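Section 4: Applying the Finish Coat

Before You Begin

The Florkier interior wall finish is a two-part system. The base coat described in Section 3 must be fully cured before any finish coat is applied. Curing takes 11 hours at normal room temperature and longer in a cold or damp room. Press a strip of masking tape to the wall in an unnoticed place and pull it away. If the tape lifts any color, allow the base coat more time.

The finish coat is supplied in matte and satin. Both are applied in the same manner. Do not mix the two in one container.

CAUTION: Keep the room ventilated throughout the work and until the odor has cleared. Do not smoke or use an open flame in the room. Keep children and pets out until the finish is dry to the touch.

4.1 Preparing the Room

1. Remove switch plates and outlet covers. Turn off the power to the circuit first.
2. Dust the base coat with a clean, dry cloth. Do not use a wet sponge at this stage.
3. Apply Stikimura edging tape along the ceiling line, the baseboards and the ends of any fixed counter. Press the edge of the tape down firmly with a plastic spreader.
4. Cover floors and fixed surfaces. Stone and stone-look counters mark easily when the finish dries on them, and dried finish cannot be removed with water.

Note: Where two colors meet in a corner, finish one wall and let it dry before taping the next. Tape applied to a wall that is still soft will leave a line.

4.2 Choosing Wall Order

Begin with the darker color. A small amount of dark finish that crosses the corner can be covered by the lighter coat, while the reverse often calls for a further coat on the dark wall. Walls that receive strong light should be checked from several positions before the tape is removed. Lap marks are easier to find when the light falls across the wall at a low angle.
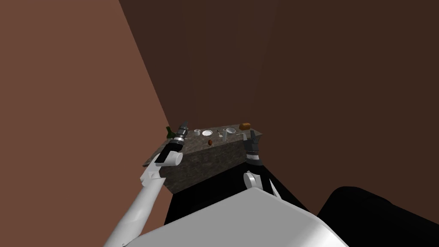
Figure 4-2. Reddish-brown side wall and darker brown back wall meeting at a corner.

Dark colors in satin will show a soft reflection under room lighting. This is normal and does not indicate uneven coverage. Customers who prefer less reflection should select matte - see the Akolgo color card supplied with the kit.

4.3 Applying the Finish

1. Stir the finish slowly for 2 minutes. Do not shake the container. Shaking introduces air, which dries as small pits.
2. Cut in along the tape with the angled brush. Work in short lengths so that the cut-in edge remains wet.
3. Load the roller evenly and remove the excess on the tray.
4. Roll from the ceiling downward in overlapping passes. Finish each section with one light upward stroke.
5. Complete a full wall without stopping. If work must be interrupted, stop at a corner.
6. Remove the tape while the finish is still slightly soft, pulling it back on itself at a steady pace.

Note: Do not return to an area that has begun to dry. Small defects should be left and corrected after curing, as set out in Section 5.

4.4 Cleaning Tools

Wash brushes and rollers in warm, soapy water immediately after use. Dispose of rinse water in accordance with local rules. Unused finish may be stored in its original container with the lid sealed, in a place protected from frost.

For replacement rollers and trays, contact the Brurnstead parts desk and quote the kit number printed on the lid.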